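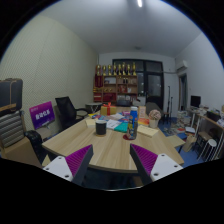 5.2 Recording a demonstration

1. Hold the gripper over the table with the fingers open and both pads in view.

2. Start the recording and wait for the tone.

3. Pick up one object, set it down at the new spot, and open the fingers fully.

4. Stop the recording. Discard any take in which an object was dropped.

Note: Leave everyday clutter where it is - the Drillach model needs varied backgrounds. Record 51 takes per room.

Caution: Keep your free hand off the fingers while they close.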